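**Ticket:** wrist stream drops frames during two-arm package pickup
**Queue:** Hokstead collection cell
**Opened:** Fri 31 July
**Status:** open, workaround in place
**Severity:** 3

### Summary

Episodes recorded on the two-arm station fail the sync check at ingest. The check wants 900 frames per camera over the episode. The overhead and right-wrist streams come in at 900. The left-wrist stream comes in at 905, with repeated timestamps near the end. Of the last batch, 33 episodes were rejected for this and nothing else.

Task is the flat-package set: popcorn packages on the wood table, teleoperated, both arms active. Single-arm episodes from the same table pass.

### Environment

- Recorder: Zotell, build from March
- Teleop bridge: Polishchuk, default config
- Ingest and labeling: Sidivetti
- All cameras on one hub until step 2 below

### Log

1. Reran ingest on three rejected episodes with the checker in verbose mode. Same result each time. The repeats are in the raw recording, so Sidivetti is not adding them.

2. Moved the left-wrist camera to its own port. Recorded a short batch. Repeats still present. Left the camera on the new port anyway.

3. Swapped the left-wrist cable with the right. Fault stayed on the left stream. Cable ruled out.

4. Turned off the preview window on the operator screen. Repeats went away in every episode of the batch. Turned it back on and they came back on the first try.

5. Checked whether repeats line up with a phase of the task. They cluster where both grippers are close together over a package. Pulled a wrist view from that phase to confirm the exposure is usable – the print on the nutrition panel is partly readable and the fingers of both grippers separate cleanly from the red.
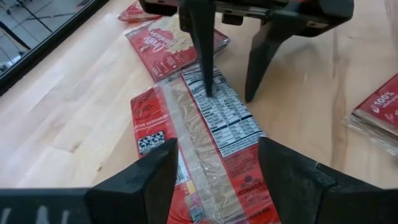
6. Set preview to half rate instead of off, as operators want it for lining up the fingers. No repeats so far. Batch is small.

### Current workaround

Run preview at half rate on the two-arm station. Don't trim rejected episodes by hand: dropping the extra frames shifts the action labels against the video, and the policy trains on the wrong pairs.

### Open items

- Find out why preview writes back into the recorder buffer on the left stream only
- Re-export the rejected episodes with duplicates removed by timestamp, then compare against joint logs before they go back in the training set
- Add the frame count to the operator screen – a bad episode should show up before the table is reset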